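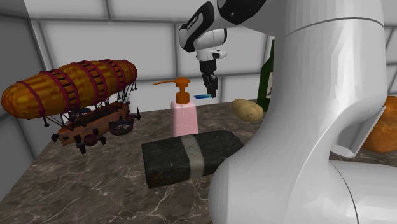
Counter with the tiled wall behind, airship model at left.

11/28/20

Zondton band horns, cont. Ticket 278, the sousaphone with the sticking second valve. Came in after the fall season with a note taped to the bell that just says "slow." Not slow. Stuck. Had to let oil sit in the casing before it would come up.

Pulled the piston. Scoring on one side, low, below the port. Green crud in the bottom cap, and the felt was mush. Someone has had the wrong spring in there too, longer than the ones in first and third. Swapped for a Lemari spring from the drawer, feels about even now with the others. Check again tomorow with fresh oil.

Casing: used the light. There's a shadow at the height of the second slide tube where the knuckle meets the casing. Could be a dent pushing in from outside, tube does look like it took a hit. Did NOT lap anything yet. If it's a dent, lapping just eats the piston and we end up with a leaky valve that moves nicely.

Dressed the burr at the cap threads with 600 paper, by hand, wet. Only the burr. Wiped out, flushed, dried, oiled. Valve drops under its own weight until the last bit and then hangs. Turned the piston a half turn off its guide to see if the hang moved with it — it didn't. So casing, I think.

Leak test on the whole horn with second out of the picture: fine. Water key cork on the main slide is bad, replaced. Neckpipe screws stripped, both bits. Ordered from Hlongwane, they say the old pattern screws are back ordered and to take the new ones. Told them ok but send a couple of the old if any turn up.

Mellophones from the same load: six in, all cleaned. Three need only corks and bumpers. One has a third slide pulled with pliers by the look of it, teeth marks all round the ferrule. Will move but ugly. One smells of something sweet, soaked it twice. Last one is a Nundevum and the rotor linkage is nothing like our drawings, need to make a new sheet for it. Sketch is in the back of this book, upside down, sorry.

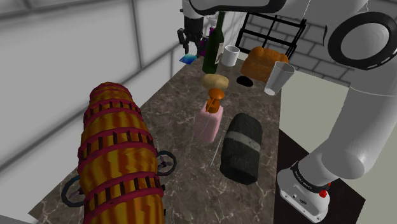 Lina Bitar: it's the knuckle, I'd bet on it. Same horn had the brace resoldered in June and I remember it going back on under tension. Unsolder the brace before you touch the casing and see if the hang goes away by itself. If it does, refit with a little gap filled and leave the piston alone.

Ok. Looked up the June sheet and she's right, brace is on there, no mention of valve action before or after. We should be writing that down every time.

Plan then:
Brace off second, cold fit, check drop.
If still hanging, mandrel in casing, tap the knuckle side lightly.
Lap only if both fail, and call Zondton first. Their repair limit per horn is $200 and a replate blows straight past it.

Also the lapping compound jar has no lid. Lid is not under the bench. Foil on it for now.

Bell flares on the other two sousas not started. Lacquer on one is flaking at the rim, leave it, they didnt ask.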